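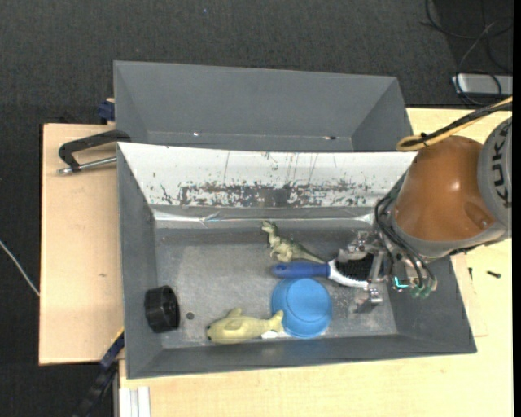 Can a machine pick up after my kids yet?

I have been asking some version of this since the older one learned to walk. Every evening at 7 I clear the living room floor into one big bin, and every morning it comes back out. I work in a parts warehouse, so I do the same job twice a day, once for pay.

The job is picking. You have a container with a bunch of things in it that don't match, and you take them out one at a time and put them where they go. A hairbrush, a bowl and a toy dinosaur in one bin is a normal evening at my house. It is also a pretty fair test for a robot arm, and a lot of the research I read over the summer is some form of it.

A hairbrush is a mean thing to hand a machine. The handle is smooth and the other end is all bristles. Grab it by the handle and the head swings down. Grab it by the head and you are pinching something that gives. I pick one up without looking. An arm has to choose a spot, come down at the right angle and close without shoving the brush into whatever is next to it.

Bowls are bad in another way. Right side up, you can pinch the rim. Upside down there is nothing to pinch, and you need suction or you need to tip it against the wall. Soft toys are easier than people expect. They squash, and almost any grip will do.

What we have at work

Our warehouse got two Trillen picking cells in July. They do one aisle of boxed parts, and they do it fine. The boxes are flat on top and they all face the same way. On a good shift one cell gets through 3,000 picks, and I would not want to race it.

Then there is the loose stuff. We get returns from a customer called Gasar in mixed totes, with brackets, hose ends and bags of screws all thrown in together. The cells were tried on those for 19 shifts. They got a lot of it. They also stopped a lot, and each stop meant a person walking over, moving one part a couple of inches and pressing the green button. I was often that person. My supervisor decided the walking cost more than the picking saved, and the Gasar totes went back to us.

I don't count that as a failure. Five years ago nobody on our floor would have bothered trying. The trouble was mostly at the end of the tote, when two or three parts were left flat against a wall or down in a corner. A human slides those out with a fingertip. The gripper needs room on both sides of a thing to close on it, and in a corner it doesn't have that.

What that means at home

A house is the Gasar tote all day long. It is also worse, because the bin moves, the light changes, and somebody adds a sock halfway through. In a shop you can bolt the arm down and put the bin in the same place every time. My coffee table has been in three spots this month.

I went to an open day at Zorkano, a small company out past the Bermúdez exit that wants to sell a tidying robot. Their demo was laundry off the floor and toys into a box. I timed it on my phone because I'm like that. It took 34 minutes to clear a rug I would have done in four. It did finish, though, and I could have been cooking dinner in that time. My younger one asked if it could come live with us.

They wouldn't give a price. They did say the robot needs the floor mostly clear to get around, and that got a laugh from the parents.

So my answer for now is no for the living room, yes for the aisle of boxes, and maybe for returns in a few years. If you have a machine at your shop that handles mixed totes without a babysitter, leave a comment and tell me what gripper is on it. I would also like to know what it does with the last part in the corner.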